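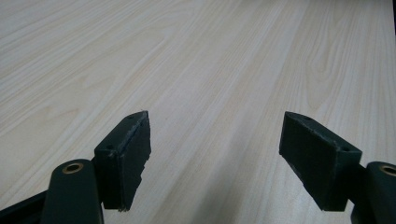 Anhang 1: Tischplatte, helles Holz, Maserung nach rechts oben

Ticket: Produktbilder im Shop mit Farbstich und Streifen nach Import
Produkt: Clostavent Bildimport
Shop: Masilela Möbel
Priorität: mittel
Status: gelöst

Fehlerbeschreibung

Seit dem Update im Dezember werden Produktbilder nach dem Import in den Shop anders dargestellt als im Original. Helle Hölzer bekommen einen Grünstich. Bei feiner Maserung kommen zusätzlich schräge Streifen dazu, die in der Ausgangsdatei nicht vorhanden sind. Stoffe und lackierte Flächen sind nach unserer Prüfung nicht betroffen, dunkle Hölzer nur schwach.

Der Fehler tritt in der Artikelansicht und in der Kategorieübersicht auf. In der Zoomansicht ist das Bild in Ordnung. Browsercache geleert, zweiter Browser getestet, keine Änderung. Betroffen sind 375 Artikel, alle nach dem Update importiert. Ältere Artikel werden richtig angezeigt, solange man sie nicht neu speichert.

Rückfrage Support, 9:40 Uhr

Bitte teilen Sie uns mit:
- Farbprofil und Farbtiefe der Ausgangsdateien
- eingestellte Qualitätsstufe im Importprofil
- ob die Vorschaubilder vom Shop oder vom Wumard-Modul erzeugt werden

Antwort Shop, 10:25 Uhr

Ausgangsdateien sind TIFF, Adobe RGB, 16 Bit pro Kanal, 300 dpi. Qualitätsstufe steht auf 8, das war vor dem Update auch so. Vorschaubilder erzeugt das Wumard-Modul. Ein Testimport mit einer sRGB-Datei in 8 Bit lief ohne Farbstich durch, die Streifen waren aber noch da.

Analyse Support, 13:10 Uhr

Es handelt sich um zwei getrennte Fehler.

Farbstich: Das Modul verwirft beim Umrechnen das eingebettete Profil, bevor die Farben nach sRGB gewandelt werden. Die Option "Profil übernehmen" wurde durch das Update auf "aus" zurückgesetzt. In der Oberfläche wird sie weiterhin als aktiv angezeigt, maßgeblich ist der Eintrag in der Konfigurationsdatei.

Streifen: Moiré durch das Verkleinern in einem Schritt. Das Update hat das Verfahren von "Lanczos" auf "schnell" umgestellt. Bei eng liegenden parallelen Linien wie einer Holzmaserung reicht das nicht aus.

Vorgehen

1. Importdienst anhalten.
2. In der Konfigurationsdatei des Moduls den Eintrag für die Profilübernahme auf "ein" setzen.
3. Skalierung auf "Lanczos" stellen, Nachschärfen vorerst aus.
4. Vorschauverzeichnis leeren. Die Originale liegen getrennt und bleiben erhalten.
5. Importdienst starten und zuerst einen einzelnen Artikel neu berechnen lassen.
6. Wenn das Ergebnis passt, den Stapellauf über alle betroffenen Artikel starten.

Rückmeldung Shop, 15:50 Uhr

Schritte 1 bis 5 ausgeführt. Farbstich beim Testartikel weg, Streifen ebenfalls. Der Stapellauf brach zunächst mit "Zeitüberschreitung" ab. Limit von 60 auf 300 Sekunden erhöht, danach ohne Abbruch durchgelaufen. Stichprobe in Artikelansicht und Kategorieübersicht ist in Ordnung.

Offen ist noch das Nachschärfen. Ohne wirken die kleinen Vorschaubilder etwas weich.

Abschluss Support, 16:30 Uhr

Nachschärfen kann auf Stufe 1 wieder eingeschaltet werden, höhere Stufen bei Holzoberflächen bitte vermeiden. Die falsche Anzeige in der Oberfläche ist als Fehler an die Entwicklung bei Stiltulness gemeldet. Bis zur Korrektur den Eintrag nach jedem Update in der Datei prüfen. Ticket wird geschlossen.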